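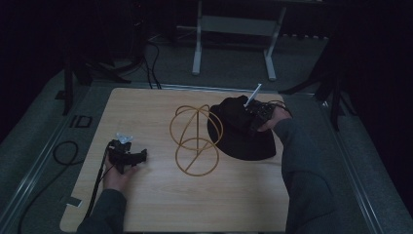 Page last modified: Jul 5, 2020

My aunt packed china for a living, and when I was small she could wrap a teacup while looking you full in the face and telling you off. I thought of her a good deal this spring, when the returns room at Lekota, where I have worked for 17 years, began lending its people to the Karalico project, and I found myself sitting at a table with a gripper in each hand, trying to decide how to go about a black cap lying beside a yellow wire rack.

I should say what we do. Returns is where things come back to. A firm sends out coats and kettles and rugs and picture frames, and a good share of them come home again in the wrong box, and somebody has to take each one out, look at it, judge it, and put it where it ought to go. We have belts and scanners for the easy half. The other half has always been hands, and the hands in Ovetholm are mostly well past forty.

So when Karalico asked for people to handle ordinary goods with their hand-held grippers, so that a machine might one day learn from the recordings, the managers sensibly asked us first. You sit, you hold the things, wires trailing back over your wrist, and you do with two stiff black tools what you would otherwise do with ten fingers. A cap is harder than you would think. It has a brim that stays where it is put and a crown that slumps, and if you pinch the wrong bit the whole thing swings about. A wire rack is worse in its own way, being mostly gaps, and I have spent whole minutes feeling for a rod with a tool that cannot feel anything at all.

I went in expecting to resent it, and I'd be fibbing if I said there was none of that. Maricica Pană, who trained me when I started, put it very plainly over her soup: we were being asked to hand over the one thing we had that the firm couldn't buy from a catalogue. I still think she is right. But I also came out of my first fortnight with a respect for my own job that I hadn't had in years, and I'd like to make a case for both feelings, if you'll bear with me.

The respect first. When you do a task slowly and clumsily you find out how much was in it. I had always told people that I "just sort things", and there I was, finding out that I turn a cap by the brim so I can see the sweatband, that I put a rack down on its widest ring because it rocks otherwise, that I lift with my left and check with my right. Arvid Lindqvist, from the next bench, worked out that he shuts one eye when he looks for scratches - he had no idea. We talked more about the work in those two weeks than in all the years before, and the younger ones listened, which was rather lovely.

Now the other side. Those habits took a long time to grow, and they grew on our wages, which have never been generous. Once they are recorded they belong to somebody else. I signed a form about it, and it was a fair enough form as these things go, four pages, most of them about data and the storing of it. It had nothing in it about what happens to a bench of people when the machine gets good. I asked, and was told kindly that it would be years. I believe that. I've got some years left, though, and so have the rest of us, and "years" is a funny sort of comfort to offer to someone who is planning to be there for them.

What I should like is fairly modest. I'd like the extra hourly rate for recording work to be kept up and written into our contracts, where at present it depends on a letter. I'd like anyone who has taught the machine to have first refusal on the jobs that come with it, the minding and the fixing and the teaching of the next one. At the Prumau depot, which had its sorting arms before us, those posts went to people from outside, and roughly 200 staff who knew every odd parcel by its rattle were offered the night shift. I don't say it was done out of malice. I think it simply didn't cross anyone's mind that the bench might want to learn.

And I'd like a say in the pace. Ditte Blöndal, our steward, is meeting the managers in September, and she has asked us all to write down what we want her to carry in with her, so in a way this is my letter, grown rather long.

I don't want the grippers sent back. My thumbs ache in the cold months, and there are jobs in that building I'd hand to a machine tomorrow and bring it a cup of tea for its trouble - the rugs, for a start. I am back at the recording table next week, and I have an idea about coming at the cap from the crown side that I should very much like to try.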